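# La pinza de mano pierde la apertura a mitad de sesión y las almohadillas se deshilachan

**Comunidad Iltia > Pinzas y efectores > Averías**

### tornillo_flojo

Buenas tardes a toda la comunidad, y perdonad de antemano el tocho, que cuando me pongo a contar un problema no sé parar.

Llevamos desde noviembre grabando demostraciones con una pareja de pinzas de mano negras, de dos dedos, con cámara en cada una. El registro lo hace Abernathy, que guarda el vídeo y la apertura de los dedos al mismo tiempo, y al cerrar cada episodio nos dice si lo acepta o lo rechaza. La tarea es sencilla de explicar: en la mesa hay un árbol de tazas blanco y alguna pieza suelta, y la persona tiene que coger la pieza, acercarla al soporte y dejarla otra vez en la mesa sin tirar nada. Durante las primeras semanas fue una delicia, de verdad, ¡hasta nos sobraba tiempo para el café!

El problema empezó con la pinza derecha. Las almohadillas son unas Prakberg de recambio, con cara rugosa, pegadas a los bloques de los dedos. Después de unos 3000 cierres noté que la pieza giraba un poco entre los dedos al levantarla, y pensé que era cosa mía, que apretaba menos por la tarde. Empecé a apretar más fuerte. La pieza dejó de girar, pero entonces apareció lo otro: al soltar, la apertura registrada no vuelve a su valor de siempre.

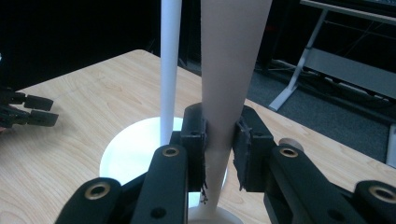

Abro del todo, miro el número en pantalla y faltan 3 milímetros. Cierro, vuelvo a abrir, y a veces los recupera y a veces no. Si reinicio Abernathy y calibro de nuevo, la cosa aguanta un rato y luego vuelve a las andadas. Lo malo es que el programa no avisa en el momento - acepta los episodios tan contento - y me di cuenta cuando ya tenía 800 grabados. No sé cuántos de ellos están bien y cuántos tienen la apertura corrida, y solo de pensar en revisarlos a mano se me quitan las ganas de cenar.

Lo que he probado hasta ahora, sin orden ninguno:

- Cambiar el cable de la pinza derecha por el de la izquierda. Igual.
- Calibrar con los dedos cerrados en vacío y también con una pieza agarrada. En vacío dura algo más, pero puede ser casualidad.
- Soplar las articulaciones con aire a presión. Salió algo de pelusa y mejoró una mañana entera.
- Apretar los tornillos de los bloques. El derecho cedió una pizca, el izquierdo estaba firme.
- Recortar con tijera las hebras que colgaban. Al cabo de un rato hay hebras nuevas.

Os dejo también una toma con la pinza cerrada, por si alguien con más ojo que yo encuentra algo en los bloques o en los casquillos.

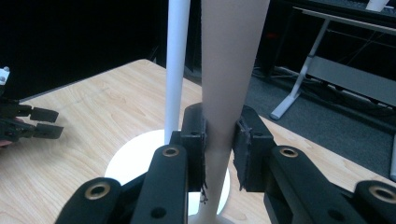

*Mordazas cerradas sobre la pieza beige; del bloque izquierdo cuelgan unas fibras sueltas.*

Mis dudas son dos, y agradezco cualquier pista. La primera: ¿puede una almohadilla gastada mover la lectura de apertura, o estoy mezclando dos averías que no tienen nada que ver? A mí me parece que el material del agarre no debería influir en lo que mide el sensor con la pinza abierta, pero ya no me fío de lo que me parece. La segunda: ¿hay forma de salvar lo grabado, o toca repetir?

Ah, y una cosa que casi se me olvida y que me preocupa más que los datos. Hace poco, al soltar el gatillo, los dedos se quedaron cerrados un instante y luego saltaron de golpe. Yo tenía la otra mano bastante cerca, ayudando a orientar la pieza, y me llevé un pellizco en la yema. No fue nada, ni tirita hizo falta, pero con una persona menos atenta o con prisas no me gustaría que se repitiera.

Por si sirve para haceros una idea de cómo trabajamos: dos manos, dos pinzas, el soporte en la mesa y la espátula de madera al lado. Los cables salen por la zona de la muñeca, y al girar mucho la mano derecha se nota que tiran un poquito. He probado a dejarles más holgura y no he visto diferencia en la apertura, pero lo menciono porque igual a alguien le dice algo. 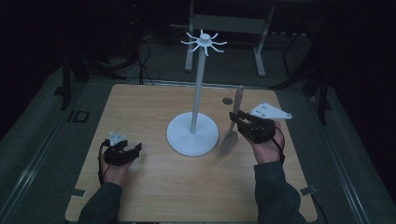

### rodamiento_viejo

¡Hola! Nada de perdón por el tocho, ojalá todo el mundo escribiera así las averías, que luego nos llegan tres palabras y hay que sacar el resto con sacacorchos.

Yo creo que tienes una sola avería con varias caras, y me explico. La almohadilla no toca el sensor, en eso llevas razón. Pero las hebras que suelta sí llegan a las articulaciones, y cuando se enrollan en el eje de un brazo hacen de freno. El dedo cree que ha abierto, el muelle ya no tiene fuerza para el último tramo y se queda corto. Tu sensor no miente: mide bien una pinza que no está abierta del todo. Eso encaja con que el aire a presión te arreglase una mañana, y encaja también con el salto del dedo. Se queda frenado, el muelle gana por fin y suelta de golpe.

Lo de apretar más lo empeora, claro. A todos nos ha pasado. La cara rugosa se va comiendo a sí misma contra la pieza, suelta más fibra, y agarra menos.

Te cuento lo que haría yo, con paciencia y una bandeja para no perder nada (a mí me rodó una arandela debajo de un armario y ahí sigue):

1. Para de usar la pinza derecha, aunque fastidie. Lo del pellizco me basta.
2. Desconéctala y quita los dos bloques de los dedos. Retira las almohadillas enteras, con su adhesivo. No recortes más hebras, que cada tijeretazo deja fibras cortas y esas entran mejor todavía en los huecos.
3. Saca los ejes uno a uno y mira los casquillos con una lupa. La fibra enrollada parece grasa sucia y engaña mucho. Pinzas finas y un paño sin pelusa.
4. Vuelve a montar sin almohadillas y mueve los dedos despacio con la mano. Tienen que abrir solos hasta el tope desde cualquier punto. Si en alguno se paran, falta limpiar o hay un eje doblado.
5. Pon almohadillas nuevas, las dos a la vez. Yo sello el canto con un cordón muy fino de adhesivo flexible - uso el de Esico, pero vale cualquiera que no quede rígido - y lo dejo curar toda la noche antes de cerrar la pinza.
6. Calibra al final, con los dedos abiertos hasta el tope mecánico. En cerrado estás calibrando contra el grosor de la almohadilla, y ese grosor cambia con el uso.

Haz lo mismo con la izquierda cuando puedas, aunque ahora no dé guerra. Y mientras dure la reparación, que ninguna mano libre se acerque a los dedos para orientar la pieza. Se suelta, se deja en la mesa y se vuelve a coger.

De los datos sé menos. Los cables los dejaría para el final; un tirón suele dar cortes en la señal y tú describes una lectura tranquila pero corta.

### mandarina_azul

A mí me pasó parecido y era el tornillo del bloque. Lo cambié y listo. Prueba eso primero que es más barato, ponle un poco de fijador de rosca.

### cuaderno_de_taller

Llego por la parte de los datos, que es la que más me ha dolido leer, y te mando un abrazo grande porque sé lo que es.

No borres nada todavía. Si la apertura máxima se quedó corta por rozamiento, como dice rodamiento_viejo, la lectura sigue siendo verdadera y esos episodios pueden servirte, según para qué los quieras. Los que hay que mirar con lupa son los grabados después de una recalibración hecha con la pinza frenada: ahí el cero se movió, y todo lo que viene detrás arrastra el mismo error hasta la siguiente calibración.

En nuestro taller lo separamos así. Sacamos de cada episodio la apertura mayor y la menor, las ponemos en una gráfica por orden de grabación y buscamos los escalones. Una bajada suave y con altibajos es rozamiento. Un escalón seco que mueve las dos curvas a la vez es el cero. Entre escalón y escalón puedes corregir el bloque entero con un mismo desplazamiento, siempre que tengas algún cierre sobre una pieza de grosor conocido para comprobarlo. Si en un bloque no hay ninguno, yo lo apartaría sin discutir.

Los episodios con el salto del dedo quítalos en cualquier caso. Se reconocen porque la apertura se queda plana al soltar y luego sube casi en vertical. No quieres que nada aprenda a soltar de esa manera, y menos con personas cerca.

Y una costumbre que te va a ahorrar disgustos: mete al principio de cada tanda un cierre sobre un taco de 8 milímetros y una apertura hasta el tope. Cuesta un suspiro. Guárdalo como un episodio más, con su nombre propio, y compáralo con el de la tanda anterior antes de seguir grabando. Nosotros lo hacemos con el café todavía en la mesa y ya sale solo.

### tornillo_flojo

¡Muchísimas gracias a los tres! He parado la pinza derecha esta misma tarde y ya he sacado el primer eje. Tenía enrollado un anillo de fibra negra que yo habría jurado que era grasa, tal cual. El tornillo también lo cambio, ya que estoy con todo desmontado.

Me faltan los demás ejes y hacer la gráfica de aperturas, que va para largo. El adhesivo no lo tengo y hay que pedirlo. ¿El cordón del canto lo ponéis también por el lado que toca la pieza, o solo por fuera?

### rodamiento_viejo

Solo por fuera y por abajo. En la cara de agarre nada, que resbala.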